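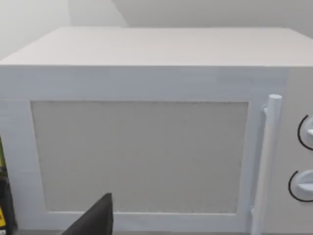

4. First-time set-up

Do this part before you put any food in. Takes around 30 minutes, most of it waiting.

4.1 Where it goes

1. Flat bench, dry, solid. Not on top of the fridge.
2. Leave a gap at the back and both sides. Width of your hand is fine. More on top.
3. Pull all the tape off. There's a strip inside the door seal that people miss.
4. Take the foam block out from under the turntable ring. Keep it if you think you'll move house.
5. Leave the small grey-brown panel on the inside wall where it is. Not packaging. If you've already pulled it off see section 9.

Note: if it's going in a cupboard you need the Firnton vent kit, sold separately. The older Bolance kit looks the same but the screw holes don't line up.

4.2 Power

1. Own wall outlet. No power board, no double adaptor.
2. Plug in with the door shut.
3. Display shows dashes, then 12:00 flashing. Beeps once.
4. No beep? Unplug, wait a minute, try again. Still nothing, try the outlet with a lamp before ringing us.

CAUTION: Do not run it empty. Not even for a second to see if it goes. Use a cup of water, see 4.5.

CAUTION: Damaged cord, don't use it. Don't tape it up either.

4.3 Clock

1. Press CLOCK once for 12 hour, twice for 24 hour.
2. Up/down arrows for the hour. CLOCK again.
3. Up/down for minutes. CLOCK again to save.
4. Colon blinks = done.

If you stop halfway it gives up after a bit and goes back to flashing. Just start over. The clock doesn't change itself for daylight saving, you have to do that Sunday morning like the rest of the house. It also forgets the time in a blackout. Cooking still works with the clock not set but the delay start won't.

4.4 Turntable

1. Roller ring first, wheels down, in the round groove.
2. Glass plate on top. The three bumps underneath sit in the centre hub.
3. Turn it by hand. Should move freely and not rock.

Rocking usualy means the ring is upside down. Replacement ring is part 148, plate comes with the hub as a set. Quote the part number and your model when you order, the Takeda ring is a different size and wont fit.

4.5 Water test

1. Fill a microwave-safe mug with cold tap water, not quite to the top. No metal trim on the mug.
2. Put a wooden stir stick in it. Leave it in.
3. Middle of the plate. Shut the door till it clicks.
4. HIGH, two minutes, START.
5. Light comes on, plate turns, fan hum. All normal. Some steam on the window is normal too.
6. When it beeps, leave the mug where it is for 30 seconds before touching it. Water can boil over suddenly when you bump it.
7. Oven glove. Mug out. Water should be hot.

Slight smell the first couple of times, will go away. Open a window. If it's a burning smell or you see sparks, press STOP, keep the door shut, unplug at the wall.

4.6 Child lock (optional)

1. Hold STOP until the small L shows.
2. Same again to turn off.

Note: the lock only stops the buttons. The door still opens.

4.7 Beep volume

1. Hold CLOCK and the down arrow together.
2. Pick 0, 1 or 2. Zero is silent, including for the end of cooking, so you may forget your dinner.
3. START to save.

4.8 Error codes you might see on day one

E-16: door not fully closed, or a bit of tape still in the latch. Clean out the latch, shut firmly.
E-30: too hot inside the housing. Check the gaps from 4.1, leave it unplugged till cool.
Any other code: write it down, unplug, section 10.

Register with the Vumlow card in the box or the warrenty runs from the date on your receipt instead. Either way keep the receipt.

Next: section 5, Power levels and defrost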